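Out and About | Site Visits

October, by our roving member in the cheap seats

The Plikmont open day started at nine on a Saturday, which tells you something about the crowd it was after. I'd taken the early tram out with a thermos and low expectations, having been to enough robotics open days to know the usual program: a welcome, an arm waving at children, a sausage sizzle. Plikmont skipped the welcome and couldn't get a permit for the sausages.

What they did have was their software people, let out for the morning and allowed to talk. Plikmont doesn't build arms. It writes the layer between demonstrations and the arm: you do a job by hand with a gripper, their pipeline works out where the gripper was at every moment, and a policy gets trained on the result. The tracking package is called Trollent. The planner that sits downstream is called Golestani, after a street one of the founders used to live on. I asked whether anyone had considered a name that described what it did and was told there'd been a meeting.

The first talk was on time alignment, and it was better than it had any right to be. Two hand-held grippers, each with its own clock, each clock with its own opinion. Trollent used to line them up by arrival time, so every hiccup in the network turned into a small lie about where somebody's left hand had been. Now each stream is stamped at the source, and the offset is estimated again for every recording. The presenter had a plot of the old method beside the new one. The old one looked like my handwriting.
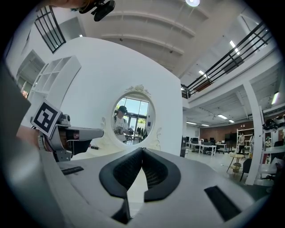
Then came mirrors. Visual tracking works by picking out points in the room and assuming they stay put, and a mirror supplies a whole second room full of points that are lying about their depth. The fix in Trollent is unglamorous. Any landmark whose position stops making sense after a bit of sideways movement gets voted off the map, and if too many go at once the recording is flagged for a human to look at. They showed us one session where the map had 1,420 landmarks going in and 1,291 coming out. Somebody in the second row wanted to know if the missing ones had all been reflections. No, said the presenter, a few of them were perfectly good and had just been unlucky. I've worked for organisations like that.

Fiducial markers, the square black-and-white ones, got ten minutes of their own. They're dead handy for working out where one gripper is relative to the other, right up until one is tilted far enough that the solver can't choose between two equally plausible angles and flips back and forth like a kid picking an ice cream. Trollent now keeps both answers alive for a few frames and lets the motion settle it. There was a live demo of this on a laptop. It worked on the second go, and the first go was blamed on the projector.

After morning tea (biscuits, assorted, the good ones gone by the time the back rows arrived) we moved on to Golestani. The planner takes whatever the policy wants to do next and checks it against what the arm can manage without tying itself in a knot. People are generous with their elbows and wrists, and a six-joint arm can't always follow. The old version threw out the whole motion if any part of it was unreachable. The new one bends the path a little and only complains when it has bent it too far. "Too far" is a number in a config file. I asked who picked it. There was some looking at shoes.

My favourite part wasn't on the program. One of the engineers opened Groso, their replay tool, and let us scrub through recordings ourselves. You get the video on one side, the estimated gripper path on the other, and a coloured bar underneath that goes red where the tracker lost its nerve. You can sort a day's work by how much red it has. I spent far too long in there and found a recording, number 801, in which the path left the table, passed through a wall and came back with complete confidence. It had been marked "review later" for some time.

The question session ran over. A bloke who'd plainly driven a long way asked about latency and got a proper answer: they log the delay on every channel and pad the observations so the policy sees in training what it'll see on the arm. A woman near me asked if the tools would be released, and got a much longer answer with less in it. Groso might be. Trollent is under discussion. Golestani still needs its documentation written, and I gathered this was a sore point.

I got back to the tram stop just after one, with a Plikmont tote bag and a printed brochure that spells "calibration" two different ways. There's another open day planned for autumn. Bring your own lunch, and if you want a turn on Groso, sit on the left.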